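Anley Cotton Sheet Set in Pink, Queen: Review After 11 Weeks

I bought the Anley sheet set in October to replace two older sets that had gone thin in the middle. It has been on the bed in the back bedroom, in rotation with one other set, for 11 weeks. The set has a flat sheet, a fitted sheet and two pillowcases. I paid full price and had no contact with the company other than one email about sizing.

The color is called Rose on the package. It is a plain, medium pink with no pattern and no shine to speak of. On the website it looked closer to peach, so if you are trying to match something, order a single pillowcase first. Anley sells them separately and the color was the same as the full set when I compared them.

Fit

Our mattress is 11 inches deep with a 3 inch topper on it. The fitted sheet goes over both with enough left to tuck under at all four corners. The elastic runs all the way around. I had a Marulanda fitted sheet before this one with elastic at the corners only, and it came off at the head end most nights. The Anley sheet has come off once, when the topper had slid sideways.

There is a small tag at the foot end that says which side is the short side. It is sewn into the seam and hasn't frayed. I would have liked one at the head as well.

The flat sheet is generous. It hangs well down both sides and leaves a good fold at the top. After the first wash it lost a little length, less than I was expecting.

Feel

Out of the package it was stiff and had a slight warehouse smell. I washed it twice before using it. By the third wash it was soft enough that I stopped noticing it. It is a flat, smooth weave, on the cool side when you first get in. People who like flannel or brushed cotton won't like this. I sleep warm and it suits me.

It does not pill where my feet go, which is where the Marulanda set started to go first. There is one pulled thread near the foot end from a toenail or a zipper, and it hasn't run.

Folding laundry on it

I do all the folding on the bed, so a sheet in this house gets a good deal of use during the day. Jersey sheets are bad for this. They stretch and bunch under anything heavy and you end up smoothing the bed again after every item.

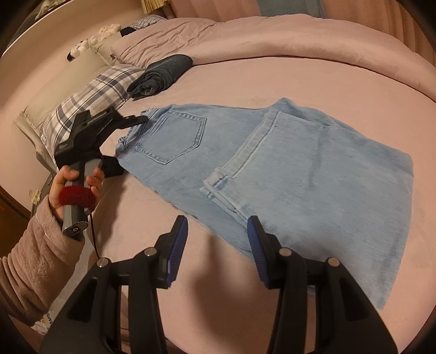
Reviewed by the Household Desk, Butaria Home Notes
Filed under: Bedding, Laundry

Jeans are my test for a folding surface. Denim is heavy, the seams are thick, and a pair folded with the legs back over the seat makes a block that wants to drag whatever is under it. On the Anley sheet the denim slides enough to be straightened without lifting it. The sheet stays where it is as long as the corners are tucked in properly. If a corner is loose, the sheet will follow the jeans.

The smooth surface has a downside. A tall stack of T-shirts will lean and then go over if somebody sits on the edge of the bed. I keep stacks low now and put them toward the pillows. Socks roll into the gap by the wall, but they did that on the old sheets too.

I was worried about dye. New dark jeans left a gray-blue smear on a white set I used to own. I have had light denim and one dark pair on this set and have not found a mark from either. I wouldn't leave damp dark denim on any pale sheet, this one included.

Lint shows less than it did on white and more than it would on a print. Black fleece is the worst for it. A quick shake takes off most of it and the rest comes out in the wash.

Washing and drying

The label says warm wash, low tumble dry. I have followed that most of the time. Twice it went through on hot by mistake, and the color is still even with the pillowcase I kept back. It dries faster than the Trostska set we use as the other half of the rotation, which is a heavier cotton and always comes out with a damp corner.

It wrinkles. If you take it out of the dryer right away and put it straight on the bed, the wrinkles are mild and pull out by the next day. If it sits in the basket overnight, you will see every crease. I don't iron sheets and don't plan to start.

The pillowcases

These are the weak part of the set. They are the open-ended kind with a wide hem, and they run short. A standard pillow fits with very little to spare, and a queen pillow sticks out. The hem stitching on one of them had a loose end from the start. I trimmed it and it has held. If you use larger pillows, plan on buying cases somewhere else.

Compared with the others

The Trostska set feels thicker and better made, and it costs a good bit more. It is also harder to get on a deep mattress. The Marulanda set was cheaper and did not last. Anley sits between the two and is the one I reach for when both clean sets are in the closet.

Good: stays on a deep mattress, smooth, dries fast, holds its color
Not so good: short pillowcases, wrinkles if left sitting, website color is off

Rating: 4 out of 5. I have since ordered a second flat sheet in the same pink.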